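Workplace Interiors 2: Handout for Unit 3, The Shared Desk
Notes by Gwenllian Gethin

Shared 3 times · 2 comments

Okay, so this is the typed-up version of what I talked through in class, with the bits I skipped put back in. Areeba Virk asked for it in writing and then half the room did too, so everybody gets one. Bring it to the studio session, and bring a tape measure – a real one, please, your phone app was off by a hand's width last time, Till!

1. What goes on a desk that belongs to everyone

I've sat at a lot of shared desks and I have opinions. My first big office job was fitting out the Dogar building, where we ordered beautiful desks and then gave no thought at all to what would stand on them. Within a month people had brought in their own lamps, their own fans, a ceramic frog, and a kettle that I still think about. The desks looked like a yard sale.

So now I start with the tabletop. Before I draw a floor plan I make a list of what stays on each desk overnight, and I keep that list short. I call these things the residents. Everything else is a visitor and has to go home in a drawer or a bag.

For our course project (the Sivico loft, which you've all walked through now) my resident list for a standard desk is a lamp and a plant.

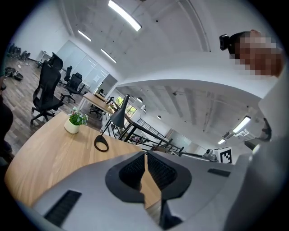

Lamps first, then, and I'm going to be picky. On a shared desk the lamp gets moved by every single person who sits down, so I look at the base before I look at anything else. The black one on the curved oak desk in the loft has an open oval ring for a base, and I love that, because you can see the wood through it and the desk doesn't feel eaten up by a big disk. The conical shade tips down, so the light should land on the work and stay out of the eyes of whoever is across from you. Try it at your own height when we go back. Sit, look across, have a friend sit opposite, swap. If either of you squints, write it down.

A word on color. Black lamp, black chairs, oak tops – somebody called this boring in class and I do get it. But when chairs roll from desk to desk all day, having them match means the room still looks put together at five o'clock. Put your fun color in something that stays where you put it.

2. Plants, or why I keep going on about small pots

Joaquín Vergara's group proposed big floor planters between the desks, and the drawing was gorgeous, it really was. My worry is the chairs. A five-star base swings wider than you expect when someone pushes back in a hurry, and the planter loses every time. (At Vendow we had three tall figs. Then we had one.)

A small pot on the desktop takes up hardly any room and can be carried to the sink. Go for white or plain pots if the flowers are doing the color for you. Check these when you pick one:

– Can you lift it with one hand?
– Does it sit well back from where an elbow goes?
– Who waters it? Put a name in your plan. "The team" isn't a name.
– Does it still look fine when it isn't flowering? Most of the year it won't be.

Then do the lineup test, which is my favorite part of this unit. Put your residents on the bare wood, stand up, and look straight down on them from over the edge. Things that seemed far apart when you were sitting can turn out to be nearly touching, and a lamp shade hides more of the table than you'd guess. Sketch it from above before you sit down again. Little white dishes are allowed as visitors, but they go back to the kitchen with whatever was on them.

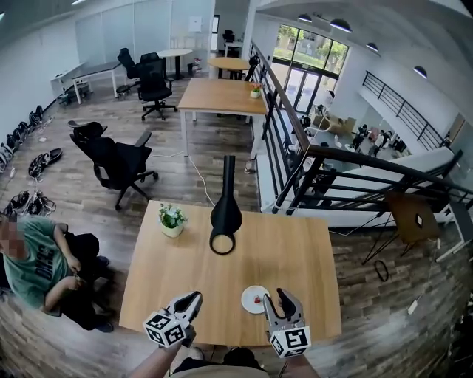
3. For next time

Read the Teltatness chapter in the course pack, the part on rectangular and round tables only. The acoustics section is long and we'll get to it in its own unit.

Draw one desk in plan at a scale you can read without glasses (mine, I mean). Mark the residents in solid line and the visitors in dashed line. Add the lamp cord, all the way to the outlet. I will be following every cord with my pencil, and if it crosses a walkway I want to see what you plan to do with it.

Your pretend budget is 3000 for the whole room, chairs not included. Pentti Kemppainen has the price sheets, so ask him if yours is missing a page.

2 comments

Back to top | Contact the course office | © Gwenllian Gethin, for class use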